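ok so the great desk clearout, day one. thread bc I need to complain somewhere

White table, pale wood edge, and the one thing I refuse to put in a box: the paper bag pot with the little guy on top.

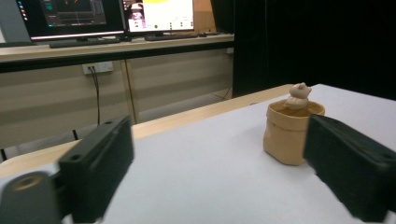

Leilani Villanueva: wait is he a pig or a bear?? and please tell me something green is going in there eventually

Leilani I have had this pot since the Drirkevside apartment and I could not tell you. Ears say bear. Head says pig. Household is split.

Green thing: yes. Eventually. Last one was a string of pearls and I drowned it in 6 weeks. No drainage hole in these bag pots (mine anyway) and I water like I'm putting out a fire

Ok. Rules for the table this time. Pot stays. Lamp comes back. Everything else has to argue for its spot

Found so far in the drawer underneath: 28 pens. TWENTY EIGHT. tested them all on the back of a gas bill, kept nine

also the spare key to Na-rae's old place, a Luteck manual for a printer I gave away, and an earring I accused the cat of eating in November. sorry cat

Woo-jin says the pot should go on the windowsill, more light. Sill is two inches deep Woo-jin. He'd be on the floor by dinner

To everyone asking where it's from, Vostthorpe, the garden place past the gas station. They had a whole shelf. Some with plants already in, some not. Get there early, the folded-rim ones go first

Cleaning it btw: dry paintbrush in the creases. Don't use a wet cloth, I did that once and just made mud and pushed it deeper in to the folds

Plant ideas so far from replies: haworthia (2 votes), a jade cutting, "a fake one, be real with yourself". thank you Roxana

Leaning haworthia. Small nursery pot dropped inside so I can lift it out over the sink. figurine moves to the rim or next to it, will decide when theres a plant to decide about

Drawer two tomorrow. It's cables. If I don't post, the cables won

Update, pulled one out already. It's for a phone I had in college. going to bed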